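Machine performance of household chores

March 2024
By Gyula Fülöp

Machine performance of household chores is the use of general-purpose robot arms for work normally done by hand in a home or a small workshop: clearing and wiping tables, sorting small items, loading dishes, folding cloth. It is distinguished from appliance automation, in which a machine such as a dishwasher performs one fixed job inside its own housing. Appliance automation is long established. General chore work remains largely experimental, and no arm-based system performs a full range of household tasks without supervision.

Elementary skills

Most chores can be broken down into a short set of movements, usually listed as reach, grasp, lift, carry, place and release. Grasping has received the most study. A two-finger gripper closes on an object from opposite sides and holds it by friction. Rigid objects with flat, parallel faces are the easiest case, and small blocks are the customary starting material. A grasp on a block tolerates some error in position, but the gripper must be turned so that its fingers meet the faces squarely. If they meet a corner, the block tends to rotate or slip out.

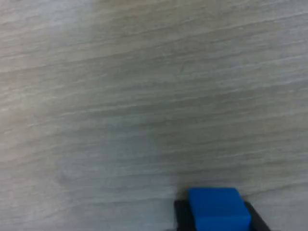
Sándor Vass has objected that block handling is a poor measure of progress, arguing that a kitchen contains almost nothing with the shape and stiffness of a block and that a high score on such work says little about a wet plate. The usual answer is that blocks separate errors of aim from errors of grip, which a wet plate does not.

Later steps are less forgiving. Placing requires the machine to judge height as well as position; an object released too high will bounce or tip, and one pressed down too far may stall the arm. Carrying an open container adds the need to keep it level.

Tabletop tasks

A tabletop task combines several elementary skills under one instruction, such as putting a small object into a cup or setting two cups side by side. The Lakatos procedure, used in small laboratories, scores a task over 100 attempts with the objects moved between attempts. An attempt fails if a person touches anything on the table before the arm has returned to rest.

Results depend heavily on how far the objects are moved. In the Plarnberg trials, which logged 3420 attempts over 17 tasks, arms did well when objects stayed near their practiced positions and poorly when cups were turned on their sides or placed close together. Seven of the tasks were dropped before the second round - four for unclear scoring rules and three because the objects wore out.

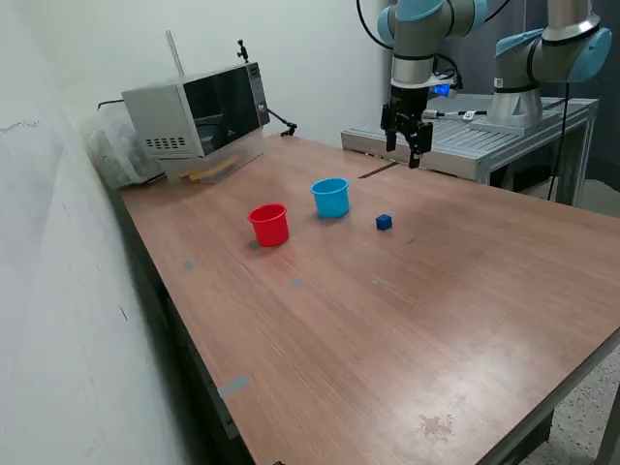

On the question of readiness, Gyula Fülöp was told by one reader of an earlier version of this article that the scoring hides the real cost: a person who must stand by to reset the table has not been spared the chore. Standby time is now reported separately in some trials, though there is no agreed way to measure it.

Shop-floor use

Small workshops offer easier conditions than homes. Parts arrive in known sizes, lighting is steady, and benches can be kept clear. Skikaneo and Badance both supply arms for bench sorting and machine loading, in each case with fixtures that present the part at a set angle. Without fixtures, cycle times rise and a worker is generally kept nearby.

Open problems

Soft, transparent and reflective objects remain difficult, as do drawers and doors that stick. Recovery is a further weakness. A person who drops a spoon picks it up, while many systems continue the planned motion with an empty gripper. Force sensing at the fingers reduces this fault but adds wiring and upkeep.

Related articles
Bench sorting
Force sensing in grippers
Lakatos procedure
Plarnberg trials
Two-finger gripper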